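Fixing a gripper that stalls next to the open door

I lost most of an evening to this one, so let me save you the trouble! My kitchen sim (the Danley counter layout, running in Sternadex) kept dying at the same spot. The arm would come in beside the open gray panel, shudder a bit, and then fault out with a joint limit error at step 1,134. Every single run.

First thing, don't touch the gains. I did, and all I got was a faster shudder. Turn on contact logging instead and rerun just the last 20 steps before the fault.
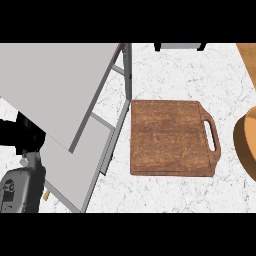 Now look for contacts between the arm and anything you never meant to touch. In my log it was the panel, over and over, with forces up to 2,000 newtons. Yikes. The collision shape was a fat box, way bigger than the panel you see on screen.

So open the collision view, swap the box for a convex mesh, and save. Then add a force cutoff (mine's at 900) so the run stops before the solver goes nuts. Please do this before you move anything to a real arm!

Rerun from the start, with a fresh seed. If it still faults, check the Lykkegaard gripper file too, mine had the same oversized box on the wrist.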